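Notebook > Bench diary > Table tasks

Reading time: 4 min

23rd January

Breakfast task again, second full day on it. Ohemaa Ametepe drove in the morning and I took over after lunch. We have dropped the old Dramolau glove controller and gone back to the Ichikawa leader arm. The glove drifts at the wrist. After a while the operator is holding the hand crooked to get a straight gripper, and the crooked habit ends up in the data along with everything else.

The bag is the hard item. Bowls have a rim and a fixed shape, so once the jaws are square to the edge there is little left to decide. A soft food bag has no edge worth the name. Take it too high and you have film and air. Take it too low and the contents push the jaws off line. Ohemaa pinches at a fold and waits before lifting. I tend to lift at once, and the replay shows it as a twitch in the wrist joint. We agreed to use her way for all bag episodes from now on and wrote it on the task card.
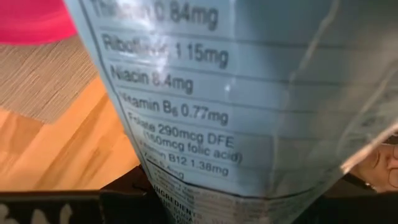 Why not script the bag pickup instead of teaching it by hand? A script needs a grasp point, and on a soft bag the grasp point moves every time the bag is touched. A person at the leader arm corrects for that without thinking, and the corrections are the part we want recorded.

Wrist camera exposure is still on auto. Shiny plastic close to the lens pushes it around, and the table behind changes brightness with it. I would like to lock it, but then the sunny side of the table is lost. Left as is. Noted in the log so that whoever trains on this knows.

Changed the gripper force limit from 18 to 11 before the afternoon block. At 18 the operator gets no warning before the film creases hard. At 11 there is some slip, but you can feel it coming through the leader handle and close a little more. The Histari recorder stores commanded and measured jaw width separately, so the slip should be easy to find later.

Then the dishes. The rule on the card is to approach the bowl from the near side with the jaws open, stop short, check the gap against the rim, and only then go down. Ohemaa thinks the stop is wasted time. My view is that a policy trained on demonstrations with no stop will arrive too fast and nudge whatever is underneath. We had that in July with the cups, and the fix was to record the whole set over.

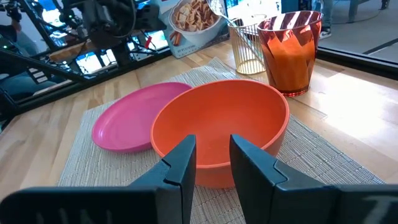 I kept the stop but made it shorter. Long pauses cause their own trouble: the model sees many frames of an arm holding still and learns to hold still. Hurel trims these with a filter on joint speed, which works on his tasks and cuts too much from ours, mainly the small moves just before contact. I set our filter to 4 frames and will compare with the untrimmed set.

Target for the full set is around 700 episodes. Bag first, then bowl and plate, then the mixed ones where the operator picks the order. I want the start positions varied more on the mixed ones. Left to ourselves we put everything back where it was.

To do: rubber on the left jaw tip, recheck the leader arm zero, ask Hurel for his newer filter settings. Ohemaa drives first tomorrow.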